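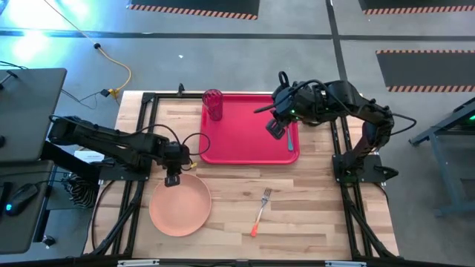
Two-arm table, plate and fork still out, red tray at the back.

25 January 2025
Bindu Palaniappan

OK, budget day. Octavio wants one page on what a second two-arm table would cost us, so I'm thinking out loud before I type up anything he'll hold me to!

The frame is the easy part. Rolico quoted 452 for the black extrusion, cut to length, and I'd happily go with them (Fortin came in lower but wouldn't commit to a ship date, and I'm not chasing that again). The butcher-block top I really do want to repeat. It's kind to dropped forks and I like looking at it, which I realize isn't a line item.

Arms: the Truvau pair is 3286 with mounts and power supplies, no grippers. Carter says we should buy a spare set of gripper fingers now instead of waiting for a broken one, and I agree with him for once. Need that price in writing. Amrit, can you ask when you talk to them?

Cables! Please let's put money into cables. Every loop on those wrists bugs me, and I'd like proper sleeves and clips on table two from the start. Putting down 15 clips per arm, could be way off. Also a longer power lead in black or gray or whatever, as long as it reaches the back corner with slack.

Floor mats: one more, same striped edge as the ones we have. Remedios thinks two. We can argue about it at lunch.

Tableware is pocket change, so I'm just adding some 20 pieces, mostly plates and cups in solid colors plus a few utensils with bright handles. More thin ones like the teal one, please, those are the ones I want to spend time on.

Not in this round: new desk, second cart, anything with the word "pro" in it. If the Skuleria money comes through in September I'll reopen the list.

Still to do: shipping on the arms, and measure the doorway before I order a tabletop that won't fit through it.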